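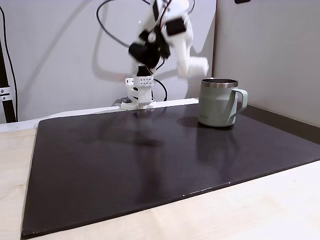
Glaze hardness is a poor guide to how long a mug will last, according to Mahmoud Salem, and most makers in Collum now agree. Failures start where the handle meets the wall. The joint heats more slowly than the body, and repeated filling opens fine cracks under the glaze. At the Bekura works, 239 mugs were filled and emptied 2000 times each. Handles fixed with thicker slip lasted longest, though drying took 3 days more.

Enamelled steel fails differently. The coating chips at the rim – usually from stacking – and rust then spreads beneath it.

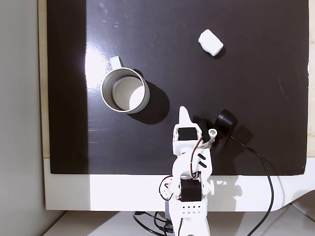

Crescencio Beltrán would drop enamel altogether and fit a double steel wall, which keeps the outside cooler and leaves no coating to chip. Hinik sells one on that pattern. Its weak point is the base weld, where a slow leak lets air in and the insulation is lost.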